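Zastari microfiber towels, 25 pack, yellow - four months in

Bought these in September when the paper towel bill got silly. Two adults, a dog, a toddler who paints with yogurt. We were going through rolls like crazy. Paid $47 for the 25 pack which felt like a lot for rags but ok.

Short version if you're in a rush like me: good cloths, buy them, wash them before you use them, ignore the thing on the label about "lint free forever". Four stars.

Long version.

What I was using before

Paper towels, mostly. Also old t-shirts cut up, which are fine for the garage and bad for glass. And a pack of the Flakska ones from the hardware store, the thin gray kind. Those were cheap and I got what I paid for. Edges came undone in the second or third wash and then you've got strings wrapped round the drum. Threw most of them out. Kept a couple for the bike chain.

First wash

Do it. Separate load, warm, no softener. The yellow runs. Not a ton but I had a white pillowcase in there (my fault, it says wash seperately right on the band) and it came out the color of weak lemonade. After that first load no more dye, I've had them in with dish towels since and no trouble.

They shed a bit too, first two washes. Dryer screen was full of yellow fuzz. Stopped after that.

Softener kills microfiber, any brand. Coats the fibers and then they just push the water around. Same with dryer sheets. If yours have gone useless try a hot wash with a cup of white vinegar, brought back a bunch of mine after my other half did a load with the sheets in.

Drying: low heat or hang them. I cooked a few on high and they came out kind of crunchy. Still ok for floors.

Counters and spills

Where they shine. One cloth, damp, wrung out hard, does the whole kitchen. Dry cloth on a puddle of milk takes it in one go if you lay it down and press, don't rub. Rubbing just chases it under the toaster.

Grease is harder. You need a drop of dish soap or you're moving it from one spot to another. Stovetop I do with soap first then a second cloth to finish.

Glass and mirrors

So so. The loops are too long for it imo. Leaves tiny dots of water that dry as spots. You want a flat weave for windows. I have some Umali glass cloths that do a better job and I use those on the shower door and the car windshield, inside. For anybody buying one pack to do everything, this is the main gripe.

Dusting

Great dry. Blinds, baseboards, top of the fridge. Shake it outside after, NOT over the rug. Catches on rough wood though, I have a bookshelf with a splintery back edge and it pulled a few loops. Snip them, don't yank.

Build

Thick. Thicker than the Flakska by a mile. The hem is stitched all the way round and it's what sold me in the end, since edges are where the cheap ones die. Mine have been through the wash I don't know how many times and only one has a loose thread. Cut it, put some clear nail polish on the end, done.
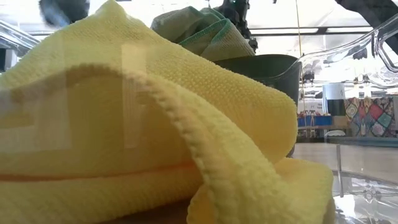
Size

Big. Folded in quarters you get plenty of clean sides to work with, flip as you go. Bit much for small hands or for getting into a glass. If you want something for cups get the smaller ones, I think they sell a half size pack, havent tried it.

Car

Used four of them on a full wash and dry. Soaked up a lot of water, no scratches I can see, but my paint isn't exactly show quality. Keep the car ones away from the kitchen ones. Once one has been on a wheel it stays a wheel cloth for life. I put a dot of marker on the corner of those.

Do they pay for themselves

For us yes. Paper towels were costing us more than $80 every couple months and now we buy a pack of rolls once in a while for bacon and dog puke. Extra laundry is maybe one small load a week, mostly gets tossed in with towels.

Things I dont like

The label is sewn in on every single one. Scratchy. Cut it off before you go near anything shiny.

Only comes in yellow in the big pack. Would love two colors so I could do bathroom and kitchen without the marker business.

Smell if you leave them wet in a heap. All cloths do this but these hold so much water it's worse. Hang it over the faucet, takes two seconds. I got a Flistutwood rail that sticks inside the cabinet door, holds three, good enough.

The bag they come in rips the first time you open it so dont plan on storing them in that.

Would I buy again

Yep. Probably get a second pack for the garage when they go on sale. If it was a mixed pack with a few flat weave ones for glass I'd give it five.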